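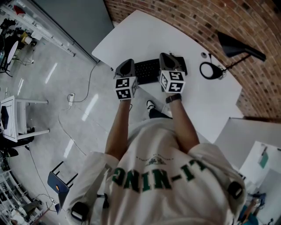 Re: [irnetti-users] handheld demos vs teleop

10/18/25, Hildegard Baumgart wrote:
> Did you keep the marker cubes on both grippers for the keyboard task?
> And how many demos before it stopped getting better?

Yes, cubes on both. Tried dropping the left one in August, pose drift got ugly fast – not worth it.

Numbers: trained on 600, then 790, then 1000 demos. Big jump from 600 to 790, next to nothing after that. Held-out lamp positions still the weak spot, no idea why yet. Same 4 seeds each time.

Teleop baseline is worse at every size but I dont fully trust that run, calibration was off. Will redo.

Caltunel scripts are in the usual folder, config is teh one marked Avow.

Oltmanns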